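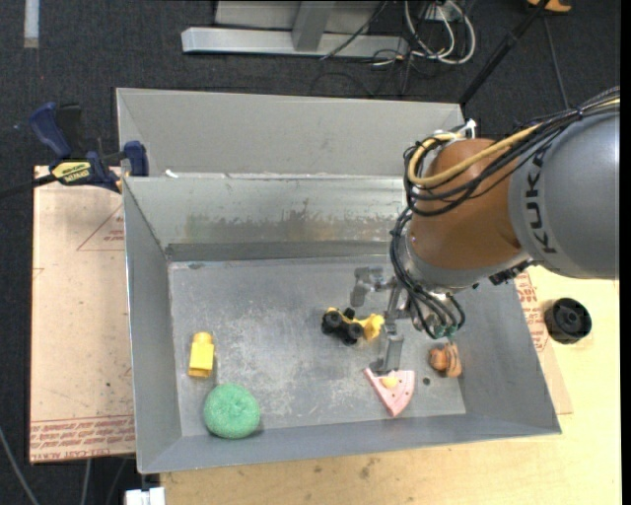

A KUKA robot arm over a metal tray.

Hakum brings its bath and body range to Lavham
10/23/18

If you are the sort of person who cannot walk past a bar of good soap without picking it up and giving it a sniff (and there are plenty of us about), there is cheerful news from Lavham this autumn. Hakum, the small maker of soaps, bath salts and hand creams, has opened its first shop in the town, on the corner of the old market square, and the shelves are already well stocked for the colder months.

The firm began with a single oatmeal bar sold from a stall, and it has kept that bar in the range ever since, which will please the regulars. These days there are 70 products to choose from, and the new shop carries every one of them, along with a few seasonal scents that will be sold only over the counter. Clove and orange is the one we kept going back to, although the plain lavender is lovely too, and a good deal gentler if you share a bathroom with somebody who doesn't care for spice.

Most of the soaps are made with olive oil and shea butter and left to cure for several weeks before they are wrapped, so they last well by the basin and don't turn to mush after a few days. Hakum says it expects to make roughly 900 bars a week in the run-up to Christmas, and the wrapping is plain paper throughout, with no plastic at all.

Also new is Marinho, a little collection of sea salt scrubs and bath soaks with a fresh, slightly herby smell. The scrubs come in glass jars that can be brought back and refilled, and anyone returning a jar gets a bit off the next one. We tried the rosemary soak after a long wet walk and would happily have stayed in until the water went cold!

Gift boxes go on sale at the start of December, in three sizes, and can be made up at the counter with whatever you fancy. Shoppers over in Statmont won't have to make the trip, as orders placed in the shop or by telephone can be sent there at no extra charge. The Lavham shop is open every day except Sunday from ten until half past five, and there is a basin by the door where you are welcome to try things before you buy.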